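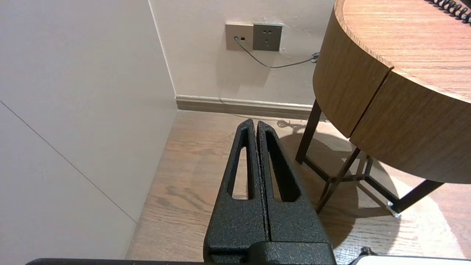

Gredavo Wall Plates, Square

We've sold the Gredavo plates since September, and they've quietly become the thing people come back for once the first room is done. They come in pale grey-beige or a darker grey, and you can mix the two on one wall — plenty of our customers put the lighter one on the data outlet and the darker one on the power, so you know which is which without bending down to look. Against a light beige wall both colors sit very nicely.

Data plate: one port, pale grey-beige
Power plate: multi-pin outlet, darker grey
Sold singly or in boxes of 300

Mounting screws are in the bag, the cable isn't, and the Fillex filler for old screw holes has its own page. Please have an electrician fit the power plate! For large orders write to Hélène Girard, who'll happily talk finishes with you for as long as you like.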